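Wallpaper Questions We Hear a Lot
Gilldale Wallpaper, Gistcombe

We've been answering the same handful of questions at the counter for years, and we're always glad to do it, but plenty of you are standing on a ladder when the question comes up and would like the answer right then. So we've put the most common ones on a page. If yours is missing, call or write and we'll do our best.

How do I know whether a small pattern will look too busy?

It's hard to tell from a sample held in your hand, and we'd never ask you to decide that way. A small repeat reads very differently once it covers a whole wall. Step back across the room and the little motifs start to blend into a general color, so a pale paper with tiny flowers can end up feeling quite calm. Up close you get the detail again. Tape up a sample, leave it for a few days, and look at it in the morning and again with the lamps on. If you still like it by lamplight, you're probably safe. 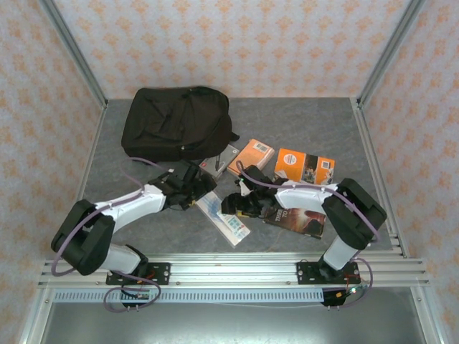
Gistcombe, Nov 29, 2018

We've gone through the answers from here down and brought them up to date for the winter, mostly the parts on shipping and drying times.

Should I paper all the walls or just one?

Either is fine, and please don't let anybody talk you into a single "accent" wall if your heart is set on the full room. Pale grounds are forgiving when you carry them around the corners. Dark or very large patterns take more nerve, and in a small room we often suggest starting with the wall you see first when you come in. You can always order more - just keep your batch number somewhere safe (ours tend to end up taped inside a closet door).

What is a batch number and why do you keep bringing it up?

Every printing run comes out a hair different in color, even from the same press and the same inks. You won't see it with two rolls on the shelf, but you'll surely see it when they're side by side on a sunny wall. The number is on the label of each roll. Check that they all match before you cut anything, because we can't take back a roll once it's been cut.

How do I handle the corners?

Never try to wrap a full strip around an inside corner. Walls are hardly ever straight, and by the time you reach the baseboard the pattern will be leaning. Measure from your last strip to the corner at the top, middle and bottom, take the widest of those, add half an inch, and cut the strip lengthwise. Hang the first piece so it just turns the corner. Then hang the leftover piece on the new wall with a fresh plumb line, overlapping slightly. You'll lose a sliver of the pattern, and after a week you won't be able to find the spot.

Which paste should I use?

For the Ultska papers, which are our unpasted line, we recommend Ogbonna ready-mixed. Spread it on the back of the strip, fold the strip loosely onto itself, and let it rest for eight minutes. It feels like forever when you're eager to get going, but paper that hasn't finished relaxing will stretch on the wall and bubble later. Prepasted rolls only need water.

Do you ship samples, and is there a charge?

We do, and the first three are free. They come flat in a printed mailer with a care sheet. Full orders over $50 ship free too, as long as you're within some 73 miles of the store. Beyond that we'll quote you a price before you pay for anything.
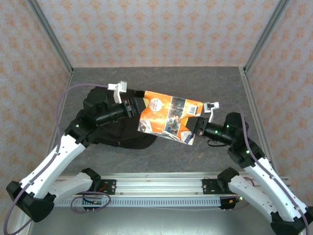 A customer wrote in last November to say that she had waited until all her samples arrived before opening any of them, and that she wished she'd put each one up as it came. By the time she laid them out together they all ran into one another, and she ended up picking the first one she'd liked on our website anyway.

We've passed that along to a good many people since. One at a time really does seem to work better.

Can I wipe the paper down?

Look for the wave symbols on the label. One wave means you can sponge off fresh paste and that's about all. Two or three mean a soft damp cloth is fine for everyday smudges. Go easy at the seams, and skip anything with bleach in it.

What about leftover rolls?

Uncut, unopened rolls can come back within 50 days with your receipt. Do keep one for repairs if you can spare it, and store it lying down somewhere dry - an attic in summer is too hot.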